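4.2 Shape categories and the sorting task

The second study asked whether people who handle stones for a living sort them differently from people who do not. We recruited 90 adults in and near Skadley, of whom 40 had worked at least one full season at the Oltalitz gravel pits. The rest had no experience with quarrying, masonry or landscaping. All of them gave consent and were paid for their time at the local rate.

The material was a set of 467 river stones collected in May from two bars on the lower Sani. Stones with fresh breaks were left out, as were stones too heavy to lift with one hand. Each was washed, weighed and measured along three axes. We then assigned it a roundness class using a printed comparison chart. Two of us did this separately, and where we disagreed the stone went back in the tray and was classed again the next morning. Most of the disagreements fell between the two middle classes, which is a known weakness of chart methods.

Participants sorted the stones at a long table in sets small enough to fit on one tray. They were told to make as many piles as they liked and to name each pile when they were done. No time limit was set. Pit workers made fewer piles on average and finished sooner. Their names for the piles tended to refer to use ("filler," "edge," "drain") while the other group mostly named size or color. Eight participants, all from the pits, asked for a bucket of water before starting, and we allowed this. Their results do not differ from those of the other pit workers and are pooled with them here.

Color turned out to be a larger problem than we had planned for. Stones from the upper bar include a red sandstone that people in both groups pulled out at once, whatever its shape. In the group without pit experience, the red stones ended up in a pile of their own in almost every session. This makes it hard to say how well these participants can judge shape when color is also on offer.

Figure 3. Faceted stone form in dark red, shown against a plain light gray background. 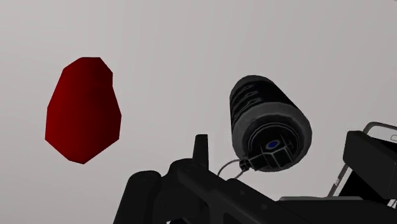

For this reason we ran the analysis twice, once with the full set and once with the red sandstone removed. The difference between groups gets smaller in the second run but does not go away. Pit workers still placed long, blunt stones apart from round ones of the same weight, and the other participants still tended to mix them.

We also looked at the names again with the red stones taken out. Size terms became more common in the group without pit experience — "big," "medium" and "small" account for most of the piles — and the pit workers' terms hardly changed. One word, "istent," came up only among the older workers. It seems to come from the old Istent pit upstream, and they used it for any stone that is flat on one side and will not roll. The word does not appear in the chart or in our instructions, and we return to it in Section 5.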